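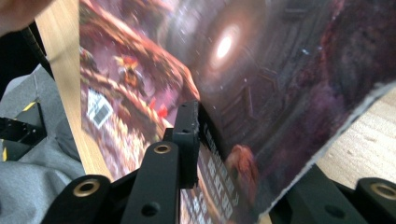

Game shelf sort-out, Jan 3, 2023

The game shelves in the Clulton reading room get a full sort every January, and this year's is under way. The job is the usual one. Everything comes off the shelves, gets wiped down, gets checked against the list in the lid, and goes back in a sensible order.

The fantasy titles are always the slowest part. They have the most pieces and the biggest artwork, and people tend to stop and look at the pictures. The one at the top of this item is a good example, with its stone archway, the white light glowing in the middle and a small orange and yellow figure up on the rocks. Purple and maroon seem to be the standard colors for this kind of game, so please read the title before you put a lid back on a base. Last January we found two bases wearing each other's lids, and they had probably been that way since summer.

What has been done so far

The bottom two shelves are finished. These hold the family games and the card games. Split corners have been mended with linen tape from the inside, which holds better than clear tape and doesn't turn yellow. Loose cards have been banded with paper strips. Please don't use rubber bands. They dry out and stick to the top card, and we lost most of a deck that way.

The third shelf is about half done. Dice that belong to no game in particular are in the glass jar by the window. If you are short a die, take one from the jar and leave the rest.

Missing parts

We are still looking for the following:

Romwood: 4 wooden trees and the score pad
Stalum: the rule booklet, English copy
Harbor trading game, green box: one blue ship
The 200-piece lighthouse puzzle: one edge piece, mostly sky

If any of these went home in a coat pocket or the bottom of a bag, just put them in the envelope tacked to the side of the shelf. You don't have to leave a note.

Storing the big boxes

Large square boxes now lie flat, with no more than four in a stack. Standing them on end saves space, but the lids slide off and the trays tip — we picked up a lot of tokens from behind the radiator in December. Heavier boxes go at the bottom of each stack. Folding boards go in last, on top of the trays, so the lid closes level. If a lid sits high, something is in the wrong place and should be taken out and laid in again without pressing.

Printed lids and boards should be wiped with a dry cloth only. Spray cleaner leaves a dull patch on a glossy finish and it doesn't come off.

Giveaways

Duplicates and games with too many pieces gone will be on the table by the door through the end of January. There are roughly a dozen right now, including two sets of checkers and an older copy of Karam with a good board and no bag. Anything left after that goes to the thrift store.

Borrowing starts again when the last shelf is done. Until then, games can be played in the room but not signed out. The sign-out book has moved to the drawer under the atlas.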